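Getting Ready for a Public Job Application
Course handout, Unit 2: Reading the Notice and Filling In the Form
Instructor: Anselmo Xavier

Welcome back, everybody! Last time we talked about where public jobs get posted and who is allowed to apply. Today we slow down and read one notice all the way through, from the heading to the small print at the bottom, and I do mean all the way (I have read hundreds of these and I still go line by line with a pencil).
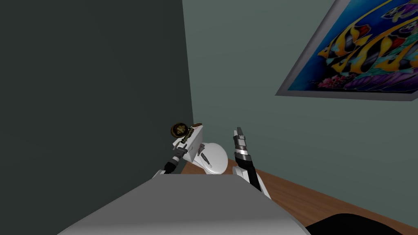 Our practice notice is from the Harkside county office, which is hiring 13 records clerks. Start by circling three things: the closing time, the fee, and the age or schooling rule. A notice is a crowded thing, and it helps to treat it like the painting of tropical fish with the yellow and black stripes on the wall, where your eye goes to the bright stripes first and only later picks up the turquoise and orange edges. The job title and the pay are the stripes. The edges are things like "certificate must be held on the closing date," and that one little phrase sends more forms back than anything else I know of.

Working through the notice
Read it once without writing anything. On the second reading, mark every word that tells you to do something: attach, sign, pay, upload. Over 632 people applied the last time Harkside ran this exam, and the office told us plainly that it doesn't call anyone to ask for a missing page.

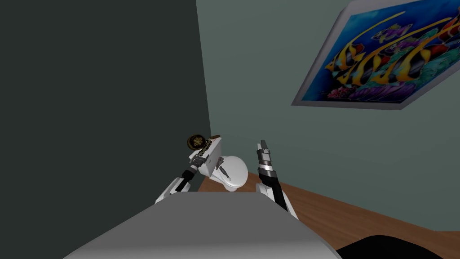 Your name has to match your ID letter for letter. If your diploma says Lynch and your ID has a married name, you'll want the name change paper scanned and ready before you sit down at the computer. The Allstead site logs you out after 45 minutes, so please don't go hunting for papers halfway through!

Fees and receipts
Pay first thing in the morning if you can, when the site is quieter. Save the receipt as a file and print a copy too. A bank message on your phone doesn't count as proof for most offices.

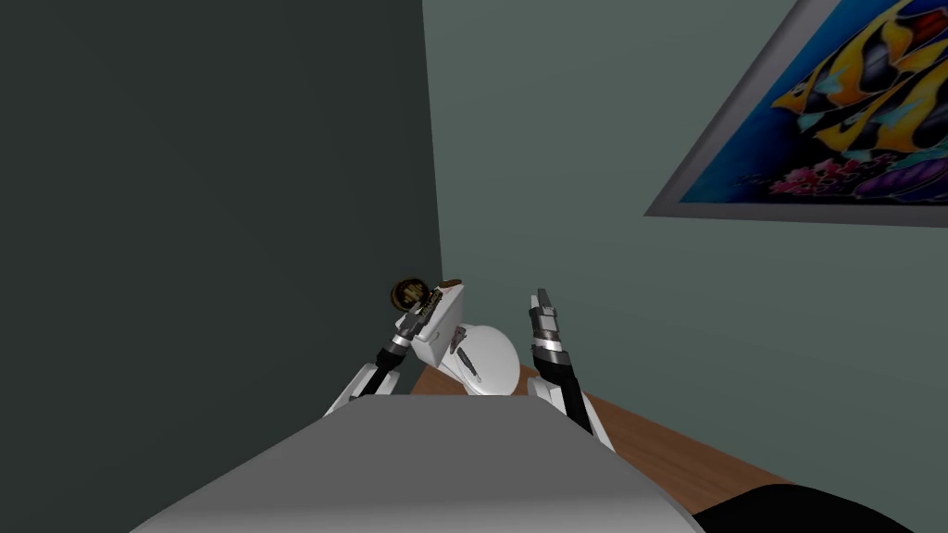 The exam date is often announced separately, sometimes months after the form closes. Ours is expected in June. Keep your application number somewhere you'll still find it then, and check the same page where you applied, as the letters in the mail can be slow.

For next time
Finish the Grurer worksheet, both sides, and bring 2 copies of your marked-up notice, one for me and one to trade with your neighbor.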